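Print this topic | E-mail this topic

Moths at the porch light: how did you all get past the first hundred?

**underwing_ed**
So this spring I left the porch light on by accident and in the morning there was a luna moth on the screen door, and I have not been a normal person since. I'm up to 94 species for the yard. I live on the edge of Dutine, small lot, oak and hickory out back, a creek if you cross the road. I've read that a yard like mine could have 1,000 species or more and I can't get my head around that! I've been doing a bedsheet over the clothesline with a cheap blacklight bulb clipped to the post. It works until there's any wind and then the sheet goes like a sail and everything leaves.

What did you change that made the biggest difference? Bulb? Sheet? Staying up later? I'm usually in bed by 11.

**sallowgate**
Welcome, and sorry about your sleep. Stay up later. That's it, that's my whole answer. The 9:30 crowd is one set of moths and the 1 a.m. crowd is another, and if you quit at 11 you're missing most of the big silk moths. Lunas in particular seem to come late where I am. I set an alarm for 1:15, go out in my bathrobe, look at the sheet, take pictures of everything, and go back to bed. My neighbors have gotten used to it.

Second thing is bait. Not everything cares about light. Underwings will walk right up to a smear of rotten banana, brown sugar and stale beer on a tree trunk and ignore your bulb completely. With your user name I'd think you'd be all over that.

**creekside_carla**
Seconding the bait, but please put it in a jar with a loose lid while it ferments. I screwed mine down tight once. Once!

For wind, get the sheet off the line and onto something stiff. A clothesline sheet only has an edge at the top. If all four sides are held, it hardly moves and the moths settle down and sit. I use an old window screen frame with the screen cut out and a white pillowcase pulled over it. It's small, but small is fine, you can carry it to the edge of the woods.

**tallgrass_mothers**
What Carla said about four sides. PVC pipe is the usual choice and it's cheap, but mine bowed in the middle the first time I pulled the cotton tight. I like aluminum extrusion much better. Four silver bars and a little triangular bracket in each inside corner, and you've got a rectangle that stays a rectangle. The slot in the bar is handy too, you can tuck cloth in it. Make a small one flat on a table first so you get the hang of it before you cut long pieces.

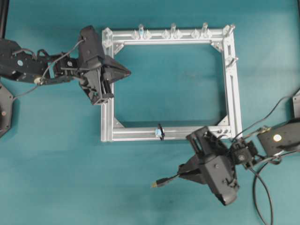
**fernslope**
I'm going to be the grump and say he doesn't need a frame at all. I have a list of about 400 from the side of my garage, which is painted white, and a bulb. Moths like a rough surface they can grip and a painted wall with a bit of texture is great for that. Plus a wall doesn't fall over and you can leave it up all night. Before anybody builds anything they should walk around their own house with a light and look at the walls. Check under the eaves too. Half the geometers tuck themselves up under there and people walk right by.

**creekside_carla**
Fernslope, a wall is great if it faces the woods. Mine faces the neighbor's floodlight. I got one moth a night and it was always the same moth.

**fernslope**
Fair. Mine faces an empty pasture and I forget how lucky that is.

**underwing_ed**
Oh wow, this is a lot already, thank you! My garage is brown. Would I get anything by hanging a white sheet flat against it? And what about the bulb? Mine says 13 watts and it's that dark purple glass. There's a guy at the hardware store in Veres who told me I need mercury vapor or I'm wasting my time.

**sallowgate**
He's not wrong that mercury vapor pulls them in. I ran one for years and on a muggy June night it was like standing in a snow globe. But they get very hot, they're getting hard to find, you need a real outlet, and your neighbors will hate you. I still think mine brought in bigger things from farther off. I'd tell anybody who has one to keep it.

**moonseed**
I'll disagree with that pretty firmly! I switched from MV to a UV LED setup two summers ago and my nightly species count went up, mainly because the moths calm down. With the MV they'd spiral around and batter themselves and I couldn't get a picture of anything. With the LEDs they come in, land and stay. I'm also not blinded, so I see the little ones. If you only want silk moths then sure, bright is fun. If you want to get from 94 to a few hundred you need the micros, and for the micros you want to be able to stand a foot from the sheet without sunglasses. (Do still wear UV glasses if you're going to be there for hours, please. It's easy to forget when the light looks dim.)

**sallowgate**
I don't think your count went up because of the lamp. I think you learned your micros in those two summers. Anybody's count goes up when they start looking at the ones that look like bird droppings.

**moonseed**
Ha, okay, some of that is true. I ran them side by side for a few nights though, one at each end of the yard, and the LED end held its own. I'll dig out my notebook.

**tallgrass_mothers**
What won me over to LEDs is that I can go places. I do most of my mothing now up at Jerkholm, on the ridge trail, 1,320 feet at the overlook, and there isn't an outlet for miles. All the good stuff up there is tied to the blueberry and the scrub oak and I'd never see any of it at home. I carry a lamp, a battery pack of the kind people use for their phones, the folding frame and a white cotton sheet, and it all goes in a day pack. The lamp takes a plain black USB cable, like the one standing upright in the second picture, so if one gets stepped on in the dark there's another in every kitchen drawer in America. Bring two. And hang the pack off the ground, the ants found mine.

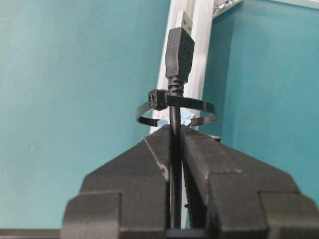
**moonseed**
Battery life depends so much on the night that I quit trusting what's printed on the box. On a cool evening mine gives out well before 2 a.m., and on a warm one I've had it last until the birds start. What I'd tell underwing_ed is to run it from the house to begin with and only buy a pack once you know you like this enough to sit in the woods. A USB cable will go into a wall charger as happily as a battery, and you can get a long one for the yard. Keep the plug end under a bucket or something if there's dew. I ruined one by letting it lie in the grass. Then put the money you saved into a decent field guide!

**creekside_carla**
Since moonseed brought up birds: whatever you use, get out there before sunrise and shake the sheet gently into some tall weeds. The wrens in my yard figured out what a white sheet meant in less than a week and I felt terrible. Don't do it in the same spot every single night, either. Give everybody a rest.

**fernslope**
Yes to this. And turn the light off when you go to bed if you're not going to check it. Moths that sit at a lamp all night aren't out feeding or finding each other.

**sallowgate**
I leave mine on until my 1:15 alarm and then it's off. So we agree on something.

**underwing_ed**
Update! I hung the sheet flat on the garage like I asked about (held down on all sides with paint stirrers and clamps), set an alarm for 1, and got FOURTEEN new ones in one night. Io moth! Two kinds of sphinx! Something tiny and gold that I've been staring at for an hour. I also smeared banana on the oak and so far I have a very happy raccoon.

108 now. How do you even keep track of them all? I've got pictures on my phone going back to April and it's a swamp.

**moonseed**
An io! The pink ones or the yellow?

For keeping track, I do one folder per night, named with the month and the weather. Then I go through with coffee the next morning while I still remember how big things were. Put a ruler in a couple of the pictures. Size is the thing you'll wish you had. I had close to 3,000 pictures before I started doing that and I'm still not done with the old ones. Some never will get a name and I've made peace with it.

**underwing_ed**
Yellow, so a male, if I'm reading the guide right. He held still for ages and then flashed the eyespots at me when I got too close and I yelped out loud.

**tallgrass_mothers**
You're reading it right. If you want company, a few of us from the Trisside board are doing Jerkholm again the next warm night with no moon. Bring a headlamp with a red setting and something to sit on. Post here if you can make it and I'll tell you where to park.

**underwing_ed**
I'm in. Should I bring banana?

**creekside_carla**
Loose lid!!

Related topics
- Sugar bait recipes that don't draw ants
- Best night-flowering plants for a small yard
- Tent caterpillar or webworm?
- Raising cecropia from eggs: sleeves or tubs
- White sheet, off-white sheet, does it matter
- Underwings on the north side of the tree
- Trisside board: rules for posting ID requests

Print this topic | E-mail this topic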